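Home Products Pricing Press Contact

Hutier 3 puts a sale countdown on any shop page
2 min read
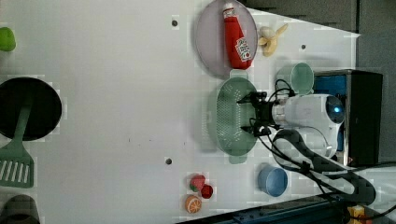 Last updated: 1 Aug 2018

Hi, I'm Yasaman Rashti and I run the small team behind Hutier, the page builder for online shops. Version 3 is out today and I'm so happy to finally talk about it!

The big addition is the Countdown block. You drop it onto a product page, pick the end time, and your shoppers see the hours ticking down in their own time zone (that last bit took us ages). When the sale ends, the block can vanish, switch to a message you wrote, or bring back the regular price.

We've been testing it since May with 200 shops. Bijan Fallahi, who sells kitchenware through Odham, kept asking for a version that fits in the cart drawer, so we built that too – thanks, Bijan!

Hutier 3 is a free update for everyone on a paid plan. If you're on the free plan, you get one live countdown at a time, and it works with catalogs of up to 2,000 products. Your old banners and layouts stay just as you left them.

Want a demo or screenshots? Write to Bongani Cele on our press desk and he'll set you up.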